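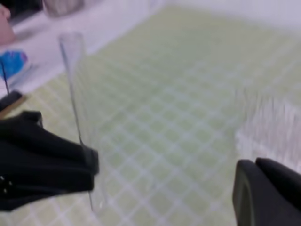

Winter opening walk-round for the community kitchen at Givetia Hall, with comments

I have kept to the same order as the October sheet, so that anyone who still has a copy pinned up can follow along, and I have written my comments under each item as I went because otherwise I forget what I meant by a tick. The walk starts at the drinks counter, where we now keep the tall clear plastic cups for squash and water. A clear cup all but vanishes against a pale green surface, with only thin grey lines at the edges and rim to catch the eye, so please put them on the dark trays when they are full and there are small children about. It's a little thing, but it has saved us a good deal of mopping already.

Date of walk-round: December 23, 2025
Walked by: Olga Prata, with Margus Hunt for the electrical items
Copy to: Mayu Hirose, Svenja Grube

1. Drinks counter and serving hatch
Hatch shutter runs freely: yes
Shutter lock works from both sides: yes
Urn stands back from the edge, lead tucked away: yes, after moving
Comment: The urn had crept forward again. I do understand why, as it is a stretch for those of us who are not tall, but the lead was hanging where a sleeve could catch it. Margus has marked the counter with tape. If the tape comes up, do please put some more down, there is a roll in the drawer with the tea towels.

2. Floors and walkways
Back door to pantry clear: no, then yes
Mats flat, corners down: one to replace
Wet floor sign in its place: yes
Comment: Two crates of Jankauskaitė jars had been left by the pantry door. They are lovely jars and we are very grateful for them, but that is our second way out. They are now on the bottom shelf. The mat by the sink has started to curl at the corner nearest the bins, and I caught my own toe on it while writing this down. Svenja is ordering another, 80 cm wide like the last one, and in the meantime I have taken the old one up altogether.

3. Cooker and extractor
Gas shut-off easy to reach: yes
Shut-off label readable: yes
Extractor filters cleaned: yes
Space above hob clear: yes
Comment: Very pleased with this one. The filters were a sorry sight in October and whoever has been soaking them deserves a large slice of cake. The left back ring is slow to light. It isn't dangerous so far as Margus can tell, but he would like the fitter to look at it, so use the other rings for now and leave the card on the knob.

4. Fridges and freezer
Fridge one: 4 degrees
Fridge two: 7 degrees, see below
Freezer: minus 19
Door seals clean and whole: fridge two doubtful
Comment: Fridge two is the older Grumeck and it has been grumbling for a while. Seven is too warm for my liking, though the door had been open while Mayu was unpacking, so I went back after lunch and found it at five. Please write the temperature on the sheet morning and evening until we are sure of it. Nothing with cream or cooked rice in there for the time being.

5. Fire safety
Blanket on its hook: yes
Extinguisher in date, pin in place: yes
Alarm tested: yes, heard in hall and yard
Exit signs lit: yes
Room notice on display: yes, limit 60
Comment: The notice had slipped behind the coat rail, so I have moved it beside the light switch. Sixty really does mean sixty, helpers included – I know how hard it is to turn people away from a hot dinner, and Deividas Grigaitė has kindly agreed to open the side room if we look like going over.

6. First aid and cleaning cupboard
Blue plasters: low
Burn gel: in date
Eyewash: in date
Cleaning products locked away: yes
Bottles labelled: one was not
Comment: There was a spray bottle with something yellowish in it and no label. I have disposed of it. If you decant the Vudier cleaner, write on the bottle before you pour. We have some 300 paper towels left, which should see us through, and a new box of plasters is on my shopping list.

Still to do
Mat by the sink – Svenja
Cooker fitter to be rung – Margus
Fridge two readings, twice a day – whoever opens and whoever locks up
Plasters – me

Thank you all for putting up with my clipboard. I shall come round again once the fitter has been, and the sheet for fridge two is on the side of the freezer with a pencil on a string.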